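Kitchen notes: the range

Sunday, April 28, 2024

The range in the narrow kitchen is an older white enamel gas model with four burners and a cast-iron grate over each. I have no paperwork for it, so the cleaning routine below is my own, with one correction from Bernadette Tessier, who used to repair these. It takes 32 minutes if the grates were done the week before.
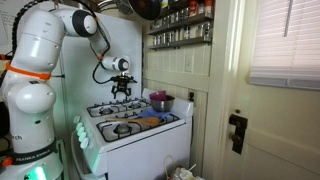
Grates and caps

Lift the grates straight up and soak them in hot water with dish soap. Brush, rinse, dry at once. Caps get the same treatment, minus the soak. Bernadette's correction: clear the burner ports with a wooden toothpick – metal enlarges them, and the flame goes uneven.

Knobs

There are five, set along the left front side. Pull each one square to its face and wash it by hand. I keep them in order on a towel. 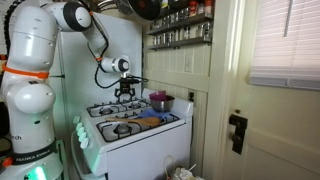 Spray cleaner stays off the bare stems. A damp cloth is enough, wrung out well, and the knobs go back on only when fully dry. I last regreased the valves in November and the action is still smooth – a little stiff on the oven side, but within what I can live with. Next weekend I start on the oven door seal.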